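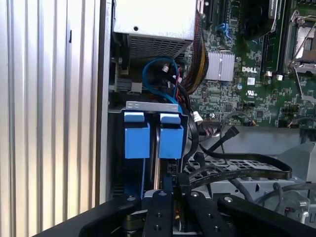
Blue SATA cable under the power supply, DELL board on the right.

Old Dell tower, worth stripping or worth fixing?
Posted in Hardware > Desktops and Towers

skollent_shed
I've got the side off this one and I'm trying to decide what to do with it. A guy on the Gendthorpe swap list says the whole thing is worth 200 if I clean it up and put a drive and a processor in it. I don't believe him. Looks to me like a tired office box with a scuffed power supply. Before I spend a cent, can anyone give me a reason not to pull the parts and scrap the case?

duline
200 of what, bottle caps? People on those lists price things by what they paid new. Look at what finished ones sell for, not what they're listed at. Two very different numbers.

rackmonkey4
I'd keep it. These cases are easy to work in and the drive caddies come out without a screwdriver on most of the ones I've owned. Blue plastic usually means "you can pull on this." Put a cheap solid state drive in it and it'll do email and bills for years.

duline
"For years" is doing a lot of work there. You don't know how old the power supply is or what it's been through. I've had 2 of these office supplies quit on me and one took the board along with it.

rackmonkey4
And I've had none quit. So between us we've proved nothing.

skollent_shed
Fair. What bothers me more is the wiring. The fat bundle of black, yellow and red comes down right beside the board, and the blue cable loops around under the supply like it was stuffed in there. If I do swap anything I want to know I can get it all back the way it was.

Everyone says take photos first. I've done that before and ended up with a pile of pictures of wire that all looked the same. 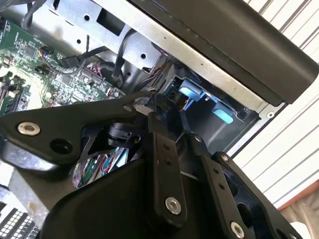

So this time I'm putting masking tape on every plug before it comes off, with a number on the tape and the same number on a sheet of paper. Slower, but I trust paper more than my memory at 11 at night.

abugri_parts
Tape is fine. Don't leave it on for months, the glue goes to goo. And forget the wires for a minute, what about the socket? You said "put a processor in it." Is it bare?

skollent_shed
Bare, with the metal bracket and lever around it. No idea how long it's been that way.

abugri_parts
Then that's your answer before any of the rest matters. Get a bright light and look at it from a low angle. Anything bent or any fluff in there and I wouldn't buy a chip for it. Sellers love to say "just needs a CPU." In my experience that means somebody tried one and it didn't boot.

rackmonkey4
Or it means somebody wanted the CPU for a different machine. Not everything is a scam.

abugri_parts
Didn't say scam. I said look first.
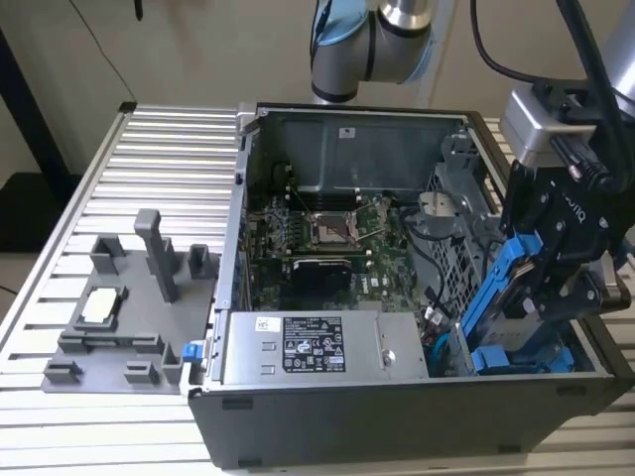
Tower on its side, with the blue caddy over the case and the socket open.

duline
OK, so with that view I'd change my mind a little. The case itself looks decent to me. I still wouldn't pay anybody's asking price, and I'd test that power supply on its own before trusting it with a drive that has anything on it I care about.

What does the label on it say for watts?

skollent_shed
Can't make it out in the photo, the print's too small. I'll read it off with a flashlight tonight. I'm leaning toward parts unless the socket is clean.

rackmonkey4
If you do part it out, I'll take the caddy. Mine cracked in June.

skollent_shed
Get in line, the swap list guy already asked.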